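Speaker notes: Trying out the Rimlow hand gripper kit
4 min read
Last updated 4/14/25

Opening

Say hi, thank the organizers, hold the Rimlow up before saying a word about it. People always want to see the fingers move, so let them! Squeeze, release, squeeze again. Then start.

What I want to cover is a kit I've been using at home since August. It's a gripper you hold in your hand and work yourself, and the recordings you make with it go toward teaching a robot arm the same moves. I bought mine, and I'm not getting anything from Virance for this talk.

What comes in the box

Gripper, charging cable, a bag of spare screws, two sets of finger pads. Setup took me 8 minutes, and I'm slow with little screws. (Pass the spare pads along the front row here. Ask for them back at the end, I lost a set last time.)

The software is called Cliko. It runs on an old laptop just fine. You name a task, hit record, do the task, hit stop. I did 100 takes over one weekend and only had 3 that wouldn't save, all from when my disk was full.

Picking things up off soft stuff

My favorite part, so slow down. Tabletops are easy. A bed is so much harder and so much more fun, with fabric that bunches up and gives when you push on it. A bangle is a lovely thing to practice with. You can bring one finger down inside the ring and keep the other outside, then close on the rim. Go too deep and you grab a fold of duvet along with it.

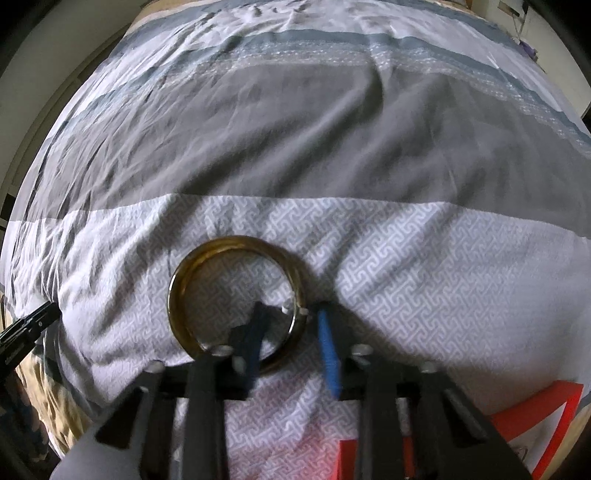 Finger pads

The rubbery pads are the best thing in the kit, I think. They hold smooth, shiny things with hardly any squeeze. My one complaint is lint! Wipe them often if you work on bedding. Hirvonen makes a firmer pad that fits the same mount, and I like it for pens and spoons, less for jewelry.

Things I'd change

- The trigger is stiff for small hands.
- Cliko should let you rename a take after you save it.
- The manual has one page on grip angles. I'd happily read ten.

Who it's for

Clubs, classrooms, anybody curious about how robots learn chores. If you want a finished robot that tidies your bedroom, this kit won't do that. If you like fiddling, you'll have a great time.

Live demo, then questions. Remember to plug in the laptop first.

Related
Cliko basics: naming and sorting your takes
Hirvonen pads on a Rimlow mount
Five household tasks to record first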